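Tastine / Mellinico merger: is a furniture divestiture enough?

dockside_lou
Tastine wants to sell 13 stores to Gebremichael and close the Mellinico deal by April. Serena Benedetti's column says the agency should take it. I don't see how 13 out of 390 fixes anything.

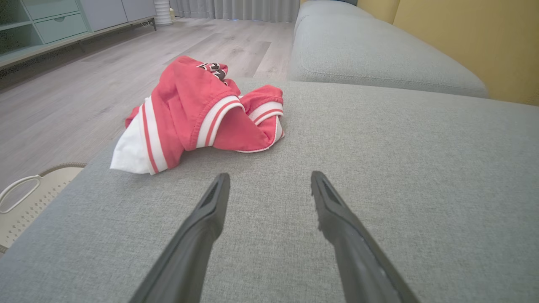 Store count is the wrong measure anyway. The overlap is in upholstery, and a plain light gray sofa cushion with a woven texture is the kind of thing both chains sell against each other. The stores being sold are mostly kitchen stores.

hartwell30
Disagree. The overlap is only in 2 metro areas, and the 13 stores cover both.
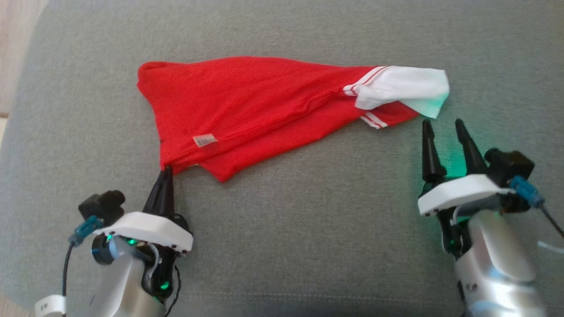

Clothing got left out of the filing summary too. Mellinico sells basics, and for something like a red short-sleeved piece with a care label in it, shoppers have plenty of other places to go. No remedy needed there.

dockside_lou
Fine on clothing. Gebremichael has never run a furniture store, though. Firnora bought divested stores the same way and shut them.

pmk_reader
Firnora had no supply contract. This buyer gets one for 30 months.
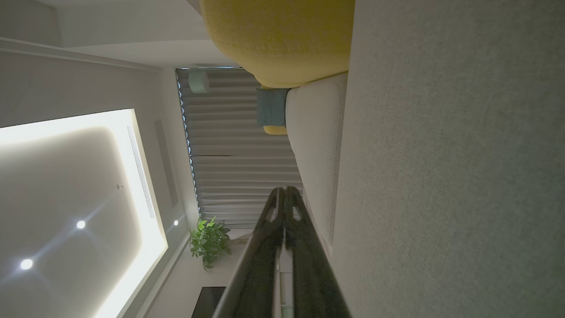
A supply contract from the merged company is what worries me. If they set the wholesale price on cushions, mustard yellow or teal-blue or any other color, the buyer can't undercut them.

hartwell30
The price is capped. Read the term sheet.

pmk_reader
Capped for the first year.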